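Stekenora Touring Pitch Awning
Flirasetti Outdoor Leisure
Product reference 1736

Overview

The Stekenora is a free-standing awning for touring caravans, campervans and smaller motorhomes. It is intended for seasonal use on serviced and unserviced pitches, and may be left in place while the vehicle is away from the site. The awning connects to the vehicle by means of a detachable tunnel, which can be zipped closed from either side.

The current model replaces the earlier Trover awning. Groundsheets and inner tents supplied for the Trover will not fit the Stekenora, as the position of the rear door has changed. Storm straps and draught skirts may be carried over from one model to the other.

Accommodation

The main living area is suitable for a table and chairs for 4 people. An optional two-berth inner tent hangs from the rear of the awning and may be removed when the additional floor space is needed. Windows on both sides are fitted with blinds, and the front panel can be rolled away completely or raised on poles to form a canopy.

Ventilation is provided at high and low level. Customers camping near the coast or beside open water are advised to keep at least one low vent open overnight to limit condensation.

Pitching

Two adults should allow around 34 minutes for a first pitching. The poles are colour-coded at the joints, and a printed guide is sewn into the carry bag. The awning should be pegged at the four main corners before the guy lines are tensioned. On hardstanding pitches, rock pegs will be required; these are sold separately.

Please check the rules of your chosen site before booking. Certain sites charge for awnings as a separate item, and others do not permit sewn-in groundsheets on grass for stays of more than a few nights.

What is supplied

Awning with connecting tunnel
Pole set and spare end section
27 steel pegs
Guy lines, fitted
Carry bag
Repair patches

The groundsheet, inner tent, draught skirt and storm straps are available as accessories.

Care and storage

The fabric should be cleaned with lukewarm water and a soft sponge. Detergents, washing-up liquid and pressure washers must not be used, as they will damage the waterproof coating. If the awning has to be packed away damp at the end of a stay, it should be opened out and dried fully at the earliest opportunity. Damage from mould or mildew is not covered by the guarantee.

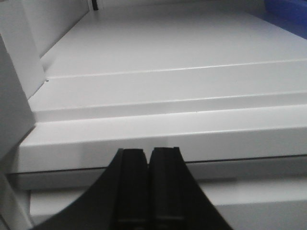 Zips should be brushed free of sand and grit before closing. A dry silicone spray may be applied at the start of each season. Bent pegs should be replaced and should not be straightened for further use.

Guarantee and spare parts

The Stekenora is guaranteed against faults in materials and workmanship for two years from the date of purchase. Proof of purchase will be required. The guarantee does not extend to storm damage, fading caused by prolonged exposure to sunlight, or alterations made by the owner.

Poles, window blinds and tunnel sections can be ordered individually through any Ayele touring centre. Orders for spare parts placed in February may take longer than usual to fulfil while stock is prepared for the new season.

Delivery

The awning is delivered in a single carton. Collection from a touring centre is free of charge. Unused awnings may be returned in their original packaging, provided that the pegs and guy lines have not been removed from their wrapping.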